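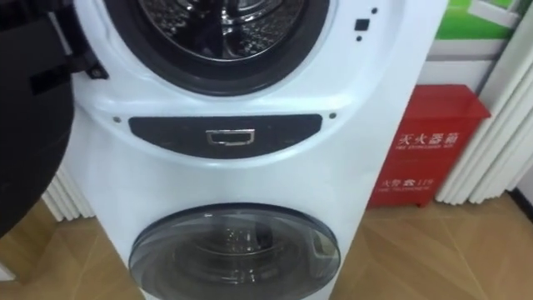
How often does the rubber ring on a front-loading washer need to be cleaned?
Wipe it dry after the last load of the day, and give it a proper cleaning with a damp cloth and a little white vinegar or dish soap once a month. If it already smells, clean it twice in the same week and leave the door open between loads.

Well, that's the short answer, and if you only came for that you are welcome to go and get on with your laundry. The long answer is most of what I know about stacked machines. I have lived with one for nine years now, first in a rented apartment on Saavedra Street and then here in Brostdale, where the whole place is 694 square feet and the laundry tower takes up what I suppose was meant to be a coat closet. I've grown very fond of it. A tower is a little different from two machines sitting side by side, and some of the usual advice doesn't fit it very well, so I've tried to write down what does.

The rubber ring

Some people call it the gasket, some call it the door boot or the bellows, and the parts stores seem to use all three. It's the thick rubber collar around the opening of the drum. On a front loader it has a fold in it, and that fold is where everything ends up: lint, hair, a little gray water, the occasional baby sock, and in my case an earring I had given up on two winters before.

Pull the fold back gently with two fingers and work your way all around, starting at the top. Leave the bottom for last, as it's always the dirtiest part and you'd only be dragging the mess around with you. I use an old washcloth wrung out in warm water with a splash of vinegar. For the small drain holes at the bottom of the fold (most rings have them, though you may have to hunt) a cotton swab is just right. When you're finished go around once more with a dry cloth.

Please don't use anything sharp on it. I once went after a bit of stuck chewing gum with a butter knife and was lucky to get away with only a scuff. An ice cube held against the gum for a minute or two would have done it, and that's what I do now.

For black specks that won't wipe off, soak a couple of rags in a weak bleach solution, tuck them down into the fold, and leave them 15 minutes with a window open. Wear gloves. Then take the rags out, wipe the ring with plain water, and run a rinse with nothing in it. Never do this on the same day as the vinegar! Bleach and vinegar together make a gas you don't want anywhere near you, least of all in a closet.

If the specks are still there afterward, they're probably stains in the rubber itself. They don't hurt anything. I have a few left from the previous owners and have stopped looking at them.

The drum

Stainless steel is forgiving stuff, and all those little holes and raised bumps look after themselves for the most part. Once a month I run the hottest cycle with the drum empty. For years I bought the Drevex tablets for this and they worked perfectly well, but plain powdered detergent, a small scoop of it, leaves my drum just as fresh, so the tablets are now for when I have a coupon.

Rust spots in a stainless drum usually come from something left lying in it, like a bobby pin or a loose screw out of somebody's pocket. A paste of baking soda and water on a soft sponge will take most of them off. Rub with the grain if you can see one. Steel wool is a mistake, as it leaves tiny bits of itself behind and those rust too, and then you have more spots than you began with.

Run your hand slowly around the inside of the drum every so often, with the machine off of course. If you keep finding snags in your sweaters, there may be a burr on one of the holes, and you can find it by wiping an old pair of nylons over the metal and seeing where it catches. A small burr can be smoothed with very fine sandpaper. Anything bigger is a job for the repair person.

The dispenser drawer

If your washer has a drawer for the detergent, take it all the way out. I went three years without knowing that mine came out! There's usually a little tab at the back to press down while you pull. Soak the drawer in the sink in hot water and dish soap, and scrub the corners with an old toothbrush. While it's out, have a look up into the space where it lives, especially the roof of it, where the water comes in. That's where mine was growing what I can only describe as pudding. A bottle brush reaches it nicely.

Fabric softener is the chief culprit. I've cut mine down to almost none, and the towels have been better for it, fluffier and thirstier both.

A drawer pull or handle with a shiny finish only wants a damp microfiber cloth and then a dry one. The abrasive creams will dull it in no time.

Reaching the upper machine

I'm five foot two, so I have opinions about this. Keep a folding step stool right next to the tower, somewhere you can take hold of it without moving anything else. The kind with a wide top step is worth the extra money. My first one was narrow and I never once felt easy on it with an armful of sheets. Mine is rated for 200 pounds, and I'd check the sticker on yours before you trust it with yourself and a wet comforter together.

Don't hang your weight on an open door, upper or lower. It's so tempting when you're stretching for that last washcloth at the back! But the hinges were made to carry the door and nothing more, and a door that sags even slightly won't seal the way it should. For the last washcloth I keep a pair of long wooden salad tongs on a hook. They're also good for whatever has slid down beside the cabinet.

Put the basket on a chair at waist height and let things drop into it from the upper drum, instead of bending down to the floor with every handful. My back noticed the difference inside a week.

Airing things out

Leave the washer door open between loads. With a tower in a closet or a tight corner this can be a nuisance, as the open door is forever in the way of your hip. I wedge a rolled-up hand towel in mine so it stands open three inches or so, and that's plenty. If you have small children or a cat, though, a door that's ajar needs some thought, and you may be better off keeping the closet door firmly closed, or latching the machine and airing it when you're nearby.

Pull out the dispenser drawer an inch while you're at it.

If the laundry is near a window, crack it when the dryer is running. And do give a thought to whatever is hanging nearby. Blinds and curtains near a dryer collect lint like you wouldn't believe, and vertical slats hold it all down their edges. I go over mine with a dry sock on my hand, one slat at a time from top to bottom, and I quite enjoy it. Fabric slats can be done with the brush attachment on the vacuum, turned down low.

Lint

Empty the dryer's lint screen every load. You know that already, everyone does, but the screen also wants a wash now and then. Dryer sheets leave a film on it that you can't see. Hold it under the faucet, and if the water sits on top of the mesh and doesn't run through, scrub it with dish soap and let it dry completely before you put it back.

The hose behind the machine is the harder part with a tower, as you can't simply tug it out from the wall like a single dryer. Please don't try it alone. A stacked pair is heavy and top-heavy besides, and I paid $100 in January to have a man come and clean the vent all the way to the outside, and I'd do it again. My sheets had been taking two cycles. Afterward they took one.

Keeping it steady

If the tower hums and shivers during the spin, check the load first. One bath mat by itself will set off any machine. Put a couple of towels in with it for company and it'll usually settle. If it shakes with every load, set a level on the floor in front and then on a flat part of the cabinet, and look at the feet. They screw up and down with a wrench, and there's a locking nut on each that has to be snugged back up or they'll wander again.

My own machine is a Momivix, bought secondhand, and the manual wanted the level checked once a year. I do it when I change the clocks in spring so that I remember.

The outside

White enamel cleans up beautifully with a soft cloth and a drop of dish soap in warm water. Wring the cloth out well before you go near the buttons or any dark panel with seams around it, so nothing trickles in. Dark plastic shows every streak and every fingerprint, and the best thing I've found for it is a coffee filter, dry, after the damp wipe.

Dried detergent drips come off if you lay a warm wet cloth over them for a few minutes first. And look along the bottom edge where the cabinet meets the floor. Lint and dust bunnies gather there, and a yardstick with an old sock pulled over the end and held on with a rubber band will go right underneath and bring them out.

Next time I'll write up what I do about hard water, which we have plenty of in Brostdale, and the business with the clogged inlet screens.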